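# Konar Playtest FAQ

Last updated 15/05/2021

**What is Konar?**
A co-op survival game from Hidomport. The current test build has one map, Plerkcombe, and four playable characters.

**How do I get into the playtest?**
Sign up on the forum with the email you use for your game account. We send out 200 keys in each wave. If you missed the March wave, your name is still on the list and you don't need to sign up again.

**How long does a key last?**
14 days from the first time you log in. Progress is wiped when the test ends.

**Can I stream or post clips?**
Yes, except for the Quiambao levels. Those are still under NDA — please leave them out of videos and screenshots.

**Why was my save from the last build removed?**
The inventory format changed in build 288. Old saves won't load, and we can't convert them.
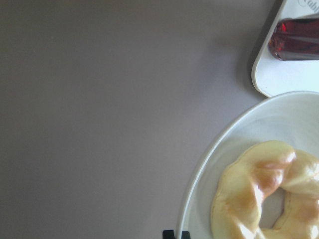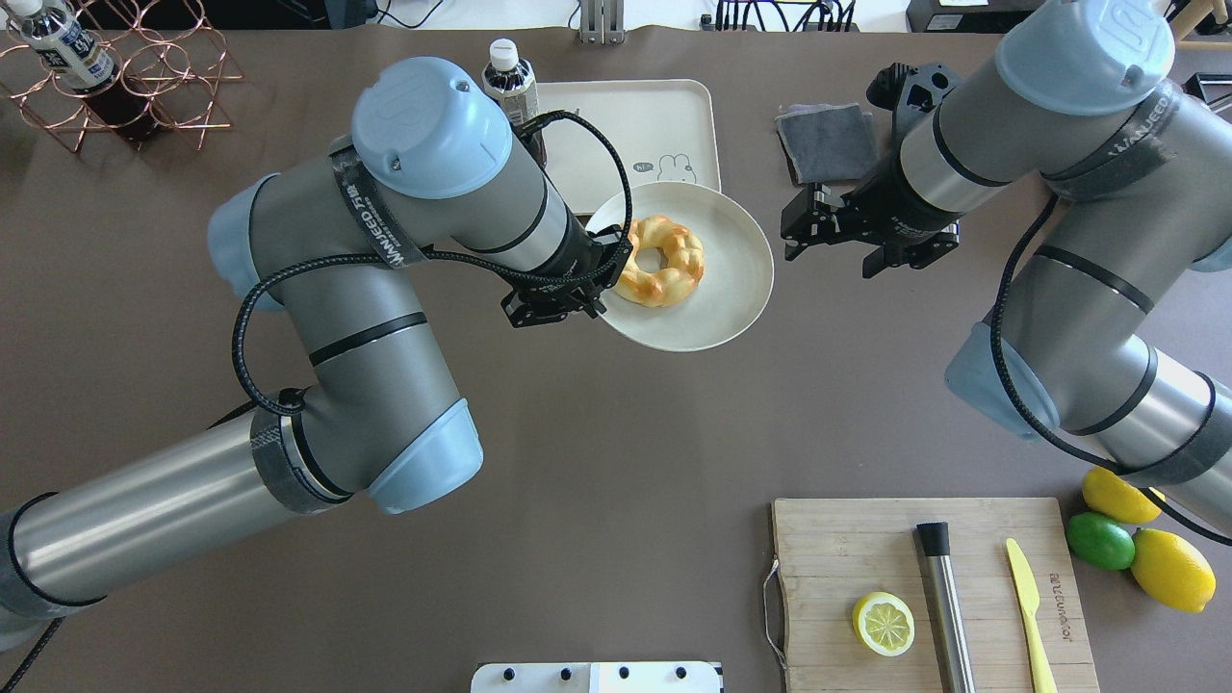
*Two views of the tabletop. Second picture: braided bread on a round plate.*

**Will there be controller support?**
Basic support is in now. You can't remap buttons yet, and the map screen still needs a mouse.

**The game crashes when I join a friend. What should I do?**
Check that you are both on the same build. If you are, delete the "cache" folder and restart. If it still crashes, post your log in the Bugs thread. Logs are kept for 7 days and then overwritten, so save a copy early.

**Do you read the feedback survey?**
Yes. It takes around five minutes, and we go through the written answers before each patch.

**Is there a release date?**
Not yet. When we have one, it will go on the forum first.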